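Moving the clocks back, and other autumn muddles
5/11/25

I have been meaning to write this since the clocks changed, and every evening I sit down to do it and find it's already pitch dark and I'd much sooner have a bath. So, apologies, I'm a bit behind! The evening walks are what I miss most. All summer I did the loop from Flallow up past the old quarry and home along the stream, about 7 miles if you don't take the short cut (I usually take the short cut), and there was always light enough to find the stile at the end.

Now I've had to become a morning walker, and I'm not a natural one. It takes me two cups of tea and a good deal of muttering before I can face my boots. But last week I got up to the top gate just as the mist was lifting off the fields, and there were fieldfares all over the hedge, chattering away like a bus queue, and I stood there so long my toes went numb.
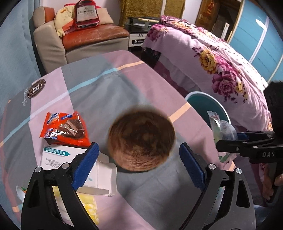 The other thing about mornings is that you meet different people. In the evening it was all joggers, very serious, not a word out of them. In the morning it's dog walkers, and they will talk to you about anything – drains, grandchildren, the price of the Pleveven bus, whether the council will ever mend the footbridge. I've learnt more about the village in a fortnight than I did in the whole of last year.

I'm going to try to keep it up until February at least, when the evenings start to stretch again. New socks are on order, the thick sort, and I've promised myself the long way round next time.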